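Microwave over the stove trips the breaker, but only when the kettle is on

Posted by Fereshteh Soltani
20 May 2020

Hello everybody. We moved to a rented apartment in Tretora in November, and the kitchen has one problem I can't solve. If I run the microwave alone, all is fine. If my husband starts the electric kettle at the same moment, after a short time the breaker goes off and half of the kitchen is dead. The landlord says the wiring is new and I should "just not do both". Is it normal? I don't want to open anything myself, I only want to understand before I write to him again.

The microwave is the type which hangs above the stove. I always plug the kettle into an outlet at the counter, and I tried another outlet too, with the same result. The toaster with the kettle is also bad, by the way.
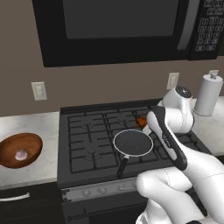 Golnar Sadeghi asks which breaker goes off, the one marked for the kitchen or a separate one, because the whole answer depends on it. A microwave of this type should normally have its own circuit. If one breaker takes down the microwave and the counter outlets together, they share a line, and then the math is simple. My kettle takes 12 amps, and a big microwave takes more than that. A 20 amp breaker will not hold both for long. So the breaker is doing its job – please don't let anybody put in a larger one on the same wires, this is how fires start.

Write to the landlord and ask for a licensed electrician to add a separate circuit. In our building in Brinia it cost the owner 400 dollars, and the work took one morning.

draderow80
same thing in my place. I boil the water first and then microwave. you get used to it

Fereshteh Soltani
Thank you both. It is one breaker for everything, I checked it tonight with a lamp – even the light in the hallway goes off with it. I will write to him tomorrow and ask for the electrician.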